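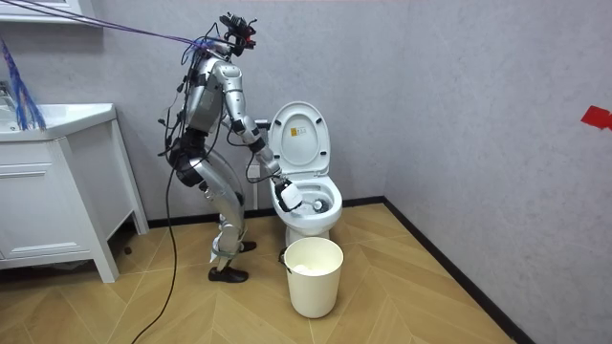
The toilet demonstration, Predden open day, July

Up at six to get the early train to Predden. Renu had the tickets on her phone and I had the sandwiches. It rained until we got there and then stopped, so I carried my umbrella all day for no reason. The walk from the station is longer than the map makes it look, mostly past tile warehouses and a tire shop.

We signed in and got stickers with our names on them. Mine said Yabsira Lencha, with an a. I left it. The woman at the desk said they were expecting 800 people over the whole open day, and by ten the front hall was already hard to move in. Renu wanted coffee first, so we did that. $2 for a small cup, not bad.

The bathroom demonstration was what I came for. I have cleaned hotel rooms and offices for 12 years and Zewditu Feyisa at work asked me to have a proper look and tell her what I thought. They have a small bathroom built in the back hall, with a vanity, a toilet and a herringbone floor that I would not want to mop, too many seams. We stood in line for most of half an hour and went in with the second group.

The robot is silver and stands on two legs, and it wears black shoes. I had pictured something on wheels. Cables run up from its head and another one goes off across the floor. It bends at the knees and leans over the bowl, and it holds the brush in a white gripper at the end of one arm. The seat was already up when our group came in. The young man running it, Duván Guzmán, talked while it worked. He said the hard part is the leaning, keeping its balance with the arm out in front. I can believe that. My own back would say the same.

I watched the brush more than the robot. It got down into the water all right. I was waiting to see if it would go up under the rim, where the marks build up, and in our few minutes it mostly stayed low. I asked about it. Duván said the rim is on their list and wrote something down. I also asked how it knows when to stop, and he said for now a person decides. Somebody behind me asked if it could empty the wastebasket, which was full of paper, and he said that was a separate task and they weren't showing it that day.

Renu asked what one costs. He didn't give a figure. She asked again on the way out and still didn't get one.

After that we went to a talk upstairs by Kiros Weldu. It was about getting robots to do household jobs and a good part of it was over my head. He said they had run the brush task 379 times since the spring. He put up a chart of the ones that went wrong, and the most common trouble was the brush slipping in the grip. I wrote that down for Zewditu. It made me think of the cheap brushes we had at the Bostano building, with the thin handles that turned in your hand. We got better ones after enough people complained.

Lunch on a bench outside, egg sandwiches. Renu thinks she'll be retired before one of these turns up at work. I think they may come to the big airports first. We didn't agree and we didn't settle it. She wants to know who cleans the brush, and I forgot to ask.

We looked in at the Hegazy stand in the afternoon, floor machines, the same sort we have now but with a screen. Took a brochure. My feet were sore by then and we caught the train just after three.

Home before five. Fed the cat, put the wash on, phoned Zewditu and told her the main points. She wants me to say a few words at the next staff meeting. I said I'd think about it. Need to buy milk tomorrow and return Renu's container.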